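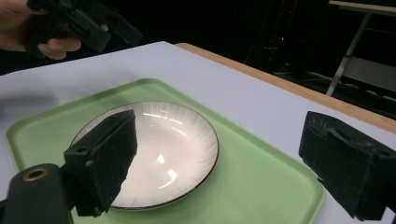 Off-white plate with a thin brown rim, on the green tray

Jinholm Elementary Math Team
Minutes, March meeting
Started 3:40 p.m. in the library

Present: all grade-level teachers, the math coach, the assistant principal, one parent representative. Grade 4 joined at 4:00 after bus duty.

1. Minutes of the February meeting
Approved with one correction: the fluency check for grade 2 covers subtraction within 20, not within 100.

2. Estimation wall
What a month! The wall outside the office has turned into the busiest spot in the building. Kids are stopping on the way to lunch to argue about their guesses, and a few fifth graders have started leaving their reasoning on sticky notes without being asked. The final jar of the month held 1938 dried beans. Closest guess came from a second grade pair who filled a small cup, counted that, and worked out how many cups would fit. The coach read their note out loud and it got a round of applause.
Grade 3 asked if the next one could be a length instead of an amount. Agreed. Yarn was suggested, also the hallway measured in shoes.
Kindergarten would like a smaller version at their own height — numbers under 30, new object every week. Grade 1 will share.

3. Number lines
Discussion of how we draw open number lines from grade to grade. Grade 2 has children jump by tens first and then ones, grade 3 lets them pick, and grade 4 mostly sees students go back to stacking the numbers. Everyone brought work samples (thank you!!) and we spread them over the tables. Lots of great thinking in there. The jumps are getting bigger and bolder by grade 3, which is just what we hoped for in the fall.
Agreed to keep the same arrow style and labels from grade 1 up. Coach will make a one-page guide.
Grade 5 wants decimals on the guide too. Space permitting.

4. Cerkard fraction strips
The trial sets have been in two classrooms since January. Both teachers are thrilled. Students are finding equivalent fractions on their own and the strips lie flat, so no more chasing circle pieces under the radiator. One set came with a missing eighth; the office has asked for a replacement.
Cost for grades 3 to 5 would be $1155 including storage bags. The assistant principal will put it in the spring request. All in favor.

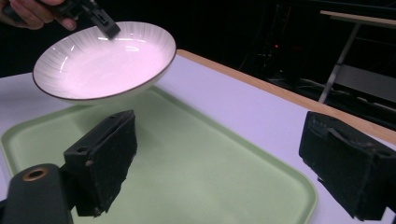

Shallow white bowl over the pale green tray

5. Plarkon practice minutes
Students logged 3060 minutes on Plarkon in February, all grades combined. Good number, but the team had more to say about how the minutes get used. Grade 4 has been running it in pairs with a whiteboard between them and hears far more math talk that way. Grade 2 will try this after break and report.
Parent representative asked for a short note home on what the reports mean. Yes, great idea. Coach to draft.

6. Visit to Annan
Annan School has invited us to watch their number talks. Two places, morning only. Grade 1 and grade 5 will go and bring back anything we can steal.

7. Other
Dice are still short in grade 3. Foam ones preferred, for the noise.
Please return the balance scales to the closet.

Ended 4:50 p.m. Next meeting in April, same room. Bring one multiplication sample per class.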